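Datasets > Manipulation > Household objects

Stumcombe bread box: notes on the cell

17 December 2021
by Hưng Mạc

Read before you train on any of it. The first README for this set was written by somebody keen to have it downloaded, and I have been asked to write the second. It covers the cell at Flerville (we call it Sturnska, after the network name of the control PC), how it is set up and what has gone wrong with it. The loader has its own README, which is fine as far as I know.

Contents

The release holds 506 episodes of one task, opening and closing the lid of a bread box. We recorded 777. The missing ones were dropped for lost frames, for a gripper that stopped reporting its width, or by whoever was on shift pressing the wrong key at the end. I have been through the rejects and some of them look perfectly good to me. They are in the folder called held, without labels.

One arm, one box, one room. If you want to say something about lids in general, this is the wrong set.

Cell

The arm is run from a Berhe controller, firmware left as delivered. The table is covered with a white cloth which is not clamped. The original plan said it would give "a neutral background". It wrinkles and it gets dirty, and a model can learn a crease as easily as it can learn a lid. I argued for a matt board and lost.

There are 2 fixed cameras. They do not see the same background and should not be pooled without a camera flag. Exposure is locked on both. White balance was meant to be locked and was not until part way through December, so treat colour as unreliable in the early sessions. The plastic looks whiter on one camera than on the other. I would not build anything on the difference.

Start of session, in the order we do it:

1. Power the controller, wait for the ring on the wrist to settle. Green means it will accept motion. It does not mean the arm is calibrated, whatever the quick start sheet says.
2. Jog to home. Compare joint readings with the card taped inside the controller door.
3. Open and close the gripper by hand from the pendant, five times. Write down any stall.
4. Put the box back by eye against the reference still. Yes, by eye. We tried tape under the cloth and the cloth moved off the tape.
5. Check the cables are slack at home and at full reach.
6. Record a throwaway episode and delete it.

Step 2 gets skipped when people are late. You can tell from the log, where the home offset is then a straight copy of the previous session's.

Repairs

Gripper: finger pads changed once, at cycle 3000 on the counter. The supplier suggests doing it earlier. I could find no difference in grip before and after, though I only had the stall notes to go by and half of those are blank.

Wrist connector: reseated twice. Blamed for the lost frames, with no evidence that I have seen. The frames went on being lost until the USB hub was replaced.

Bread box: never swapped, never repaired. The lid pivot may well have loosened with use, and nobody measured the force at the start, so we can't say by how much.

Stills
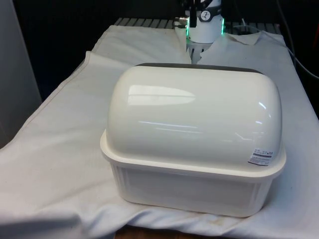
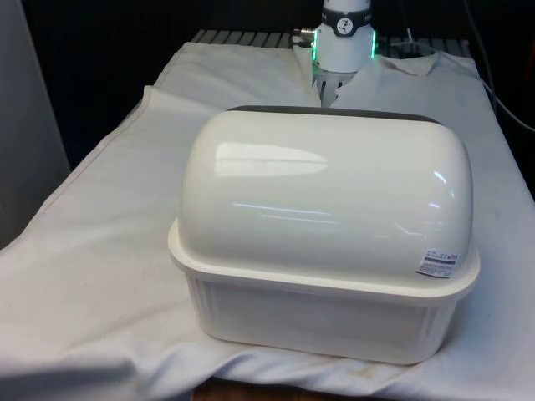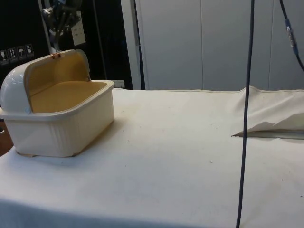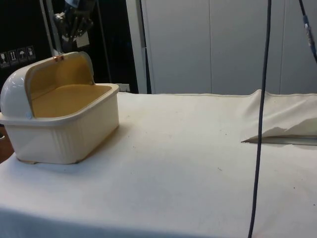

Filed under: known problems

Lid shine. The closed lid throws back the overhead lights in long streaks. A simple edge detector picks these up in preference to the rim. We were told a diffuser would fix it and no diffuser was bought.

Hanging cable. On the camera that takes in the white cabinets, a dark cable runs from top to bottom in front of the cloth. Mask it. Cropping to the left of it keeps the box in the two open-lid stills – I have not checked every episode.

Cloth. Specks and folds differ between sessions and stay put within one. Split by session, never by episode, or your test score will flatter you. The score in the first README was split by episode. I have asked for it to come down.

Labels. "Success" was entered by the operator and was not reviewed.

Still open: force data, a second box, anything about the held folder.

Corrections to the Sturnska cell desk, Flerville | Back to top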